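Home | Forums | New posts | Search | Log in
Filed under: Data collection > Hand-held grippers

Worn pads and old demos, keep or toss?

wutia_bench
So I'm up to 326 demos for the tabletop pickup task and I finally took a good look at my pads. The left one is ragged, with a frayed corner hanging down below the fingertip block. The right one is a bit rough along the top but way better. I want to get to 1000 before we train anything. Do I swap the pads now, or finish the set on these so everything matches?

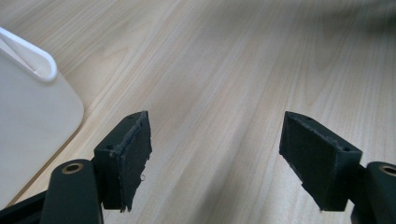
Wutia Makerspace, Robot Learning Club

That's on the light wood table with the white plastic thing at upper left. Fingers open, nothing between them yet.

gritpad14
Swap them! I ran a Zaltix set on dying pads last October and the policy learned to squeeze like crazy, I guess to make up for all my slipping. Took me 14 tries to work out what was going on. You've got a little white speck stuck on the left one too, I'd at least wipe it.

nola_loop
Gonna disagree. Your robot's pads will wear out as well, so why would you only want examples with perfect ones? I'd keep all 326, put new pads on, and carry on. A mix is good for it.

gritpad14
A mix is fine if you know which is which. If the bad pads are all in the first third and the new ones are in the rest, and you also moved the table or changed the lamp in between, good luck sorting that out later.

wutia_bench
Ugh, I did move the lamp. Didn't write it down either.

pylypenko_fan
Add a pad column to your log, old/new, and do it tonight while you remember. For what it's worth I change both sides together every time, even when one still looks okay. One grippy finger and one slick finger makes stuff twist on the way up.

nola_loop
Both sides, yes, agreed on that. Still wouldn't toss the old demos.

wutia_bench
OK, new pads going on both sides, old demos stay with a tag. I've got 4 spares in the drawer so I'm set for a while. Will post again when I hit 1000.

Last updated: October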